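Zandora Lakix wrist support, after one season

Quick one as I'm off to league in a bit. Bought the Lakix in December after my old support finally split down the seam. Right hand, medium. I average 181 on a good night, more like 170 when the lanes dry out, so take all this from a club bowler and not somebody on the tour.

Fit
Snug. Bit too snug for the first couple of weeks. The strap over the back of the hand rubbed near the thumb, put a bit of tape on it and forgot about it. Sizing chart is useless, go by what you wear now. Leonora Mercado in our team has the small and says hers ran big, so who knows.

On the lanes
This is where it earns its money. Wrist stays put through the release, no more flopping back on the tenth frame when I'm tired. Shot a 266 at Teltgate with it, best game since my knee. Carry on the ten pin is still rubbish but thats me. Spares: I take it off for the cross-lane ones, feels too stiff to go flat and straight.

There are 18 click positions on the dial. I use two. Vilém Vávra fiddles with his between every frame and bowls worse for it, sorry Vilém.

Wear
Padding has gone flat at the palm end. Velcro fine. Dial has a tiny bit of play now, not enough to slip mid shot. Washed the liner twice by hand, came up ok, took ages to dry.
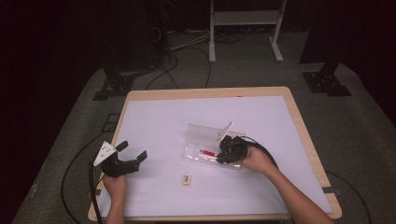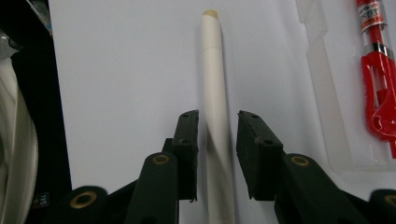 Compared with the Dimitriou
Had a borrow of the Dimitriou for a whole evening. Lighter, and quicker to get on and off. But it let my wrist break back on anything with a bit of speed and I was leaving corner pins all night. Fine if you only want a reminder. If you want actual support its the Lakix.

Would I buy again
Yes, in the sale. Full price is steep for what is mostly plastic and straps. Four out of five, would be a five with a better liner. Spare liners are sold seperately by the way, get one when you order or you'll pay postage twice.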